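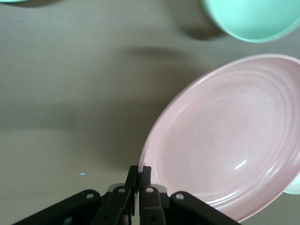

4. Teaching the first plate pick

You've got the Gridance arm bolted down and the safety checks from section 3 signed off, so now we get to the fun part. I still run the dish line at Calado two days a week, and I wrote this the way I'd explain it to you at the end of a shift.

Start with one plate on a clear stretch of table. Pink plates are the best ones to learn on because the wide rim gives the fingers plenty to hold.

1. Turn the speed dial down to 4. Leave it there for this whole section.

2. Open Drevus on the tablet and tap New Pick. Name it after the dish, please. We had a month of "test2" and "test2 new" and I never want to go back.

3. Jog the gripper down until the fingertips are right at the rim. Use the wrist view for the last bit — your eyes from the side will fool you.

4. Open the fingers, lower them so one sits on each side of the rim, and save the point.

5. Close slowly. Stop as soon as the plate is held. If you hear a click, open up and check the glaze for a chip.

6. Lift a hand's width, wait, and put it back down. Save that too.

7. Run the pick 80 times with the same plate before you add bowls. Yes, all of them! Get a coffee and keep one hand near the stop button.

Caution: Keep your hands off the table while the arm is moving, even at low speed. If a dish slips, let it go. We can buy another plate.

Note: Shadows from the arm can throw off the rim finder, and so can a shiny spot on the glaze. If Drevus draws the edge in the wrong place, dim the overhead light a little and save the view again.

What changes on your shift

We send some 2,000 dishes through on a busy day, and sorting used to mean two people bent over the table until their backs gave out. The arm takes the plain sorting. You'll still do the scraping, the chip checks and anything stacked or nested, and one person per shift now logs the stops on the Stistetti sheet by the door. I missed the chatting at first (two of us at one table, you talk a lot), so we moved the chip check next to the rinse station, and that helped.

If the arm stops with code 158, it has lost its grip point. Clear the dish, go back to step 3, and teach that point again.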